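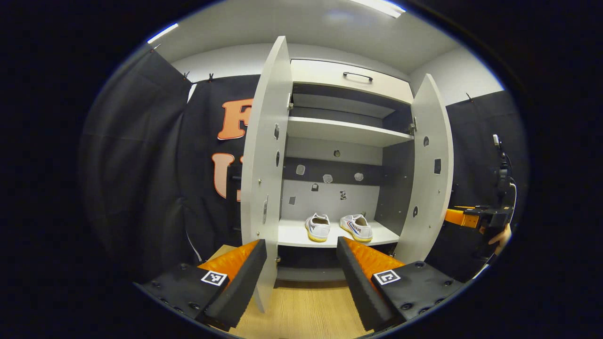 White canvas trainers on the bottom shelf of the cabinet.

Search Search for films, cast, guides Go

How to check a film's cast list before you believe it

Cast pages get copied from one site to the next, mistakes included. I looked up the thriller Plitgate on Skistik and found 227 names, 12 of them with no role given. Be suspicious.

1. Watch the end credits and pause on the cast. Dull, but it beats any website.
2. Compare the spelling of each name with the distributor's own press notes.
3. Treat "rumoured" as "no". The same goes for "in talks".
4. If two sites agree word for word, count them as one source.
5. Look at the date. A list put up before filming started is a wish list.

"Uncredited" cameos are the worst of the lot. I leave them out unless the actor has confirmed it in an interview I can read for myself.

Comments (2)

Loubna Nasr: Weveck still has the wrong sister in Bensaid. I reported it in November.

Dimas Sumampouw: Step 4 is harsh but fair.

We use cookies to improve your visit. Accept Manage settings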